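Support > Courtside > Niraline Shot Clock > Setting up
Updated November, by Feven Yimer
2 comments

4. Pairing the shot clocks with the scorer's console

Complete section 3 before you start. Both shot clocks must be fixed above the backboards and connected to the mains. The console must be switched off.

1. Set the rotary switch on the back of each shot clock to the same channel. Channel 6 is the factory setting.

2. Switch on both shot clocks. Each display shows two dashes.

3. Hold down RESET on the console and press POWER. Release RESET when the console shows PAIR.

4. Press HOME. The dashes on the home-end clock change to 24.

5. Press AWAY and check the other clock in the same way.

6. Press STORE. The console saves the pairing and restarts.

Note: If a clock still shows dashes after step 5, read the code on the console. Code 612 means that the two clocks are set to different channels. Switch everything off and go back to step 1.

Caution: Do not pair the clocks during a game. The horn sounds at full volume when the console restarts.

4.1 Setting the reset values

1. Press MENU until RST 1 appears. Set the full possession time with the arrow keys.

2. Press MENU again for RST 2. Set the shorter time used after an offensive rebound. Leagues that do not use a shorter time should enter the same value as RST 1.

3. Press STORE.

4.2 Power at the scorer's table

Connect the console to an earthed outlet. The console draws 900 mA at start-up and less in normal use. Keep the mains lead away from the horn cable and do not run either across the substitution area.
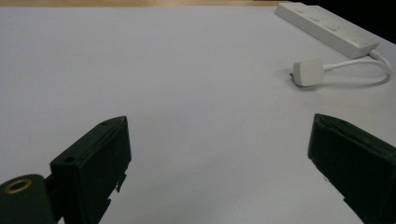
Fig. 7. Power strip on a white tabletop.

Caution: Do not plug one power strip into another.

Note: The backup battery runs the console for almost 2 hours. It does not supply the shot clocks. If mains power fails, stop the game clock and tell the referee.

Continue to section 5, Testing the horn and backboard lights.

Shared 6 times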